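Notas para la charla, Waraporn Srisuk, 2025-05-13

Diapositiva 4. Recordar el objetivo: coger objetos deformables sin modelo previo de su forma. Decir que Chou es el nombre del método y Novton el del conjunto de datos.

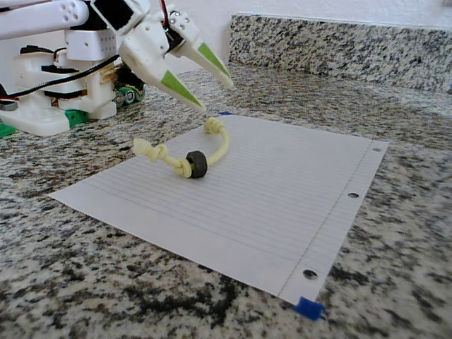
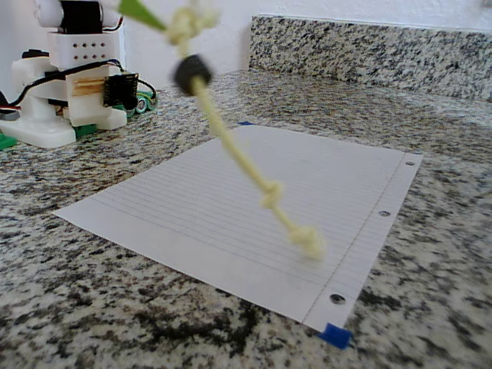 Brazo blanco, cuerda con nudos y hoja rayada sujeta con cinta azul.

Explicar que la política predice el punto de agarre a partir de una sola vista. Entrenamiento: 3,922 episodios. Evaluación: 536 intentos en Millstead, 37 fallos, casi todos por cerrar la pinza junto a un nudo. Pausa para preguntas.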